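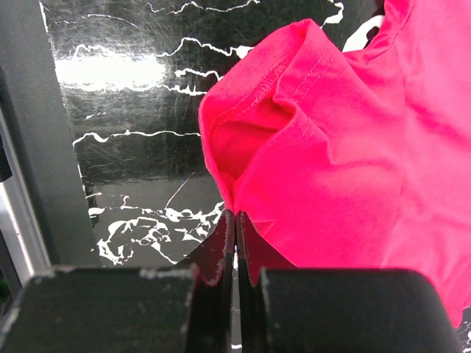
When does the east grandstand at Etwood Field close for the rebuild?
After the last home game in November. The gates on that side get locked the following Tuesday, and fencing goes up the same day.

Fredy Zapata wrote:
> Two things are unclear to me from the plan set. Sheet 4 shows 967 seats in
> the new stand, but the Londoño estimate prices 732. Which one is being built?
> Also, where does the visiting band sit next season if the east side is out?
> Last I heard it was the north end, but there is no power there.

Fredy,

732 is the base bid. The 967 figure includes the two end sections, which are priced as an alternate and have not been awarded. Sheet 4 should have shown them dashed. Erkitz is reissuing it.

Temporary bleachers go on the north end, 344 seats, aluminum, five rows. The band gets the bottom two rows on the scoreboard side. Power comes off the concession panel through a buried conduit. The panel has two spare breakers and we need one.

Other items from the site walk:

Footings. The old piers are deeper than the 1960s drawings show. Stikdale cored three and stopped. They want to cut the rest off 24 inches below grade and leave them in place. I have no objection as long as the new grade beam clears them.

Drainage. The inlet behind section C is above the low point, so water sits against the wall. Move the inlet or regrade. Regrading is cheaper.

Parking. We lose 39 spaces in the east lot to the laydown area until the steel is up. The accessible spaces move to the row nearest the ticket booth.

Press box: no change. It is on the west side and stays in use.

Send comments on the revised sheet to me, not to the whole list.

Nidia Huamán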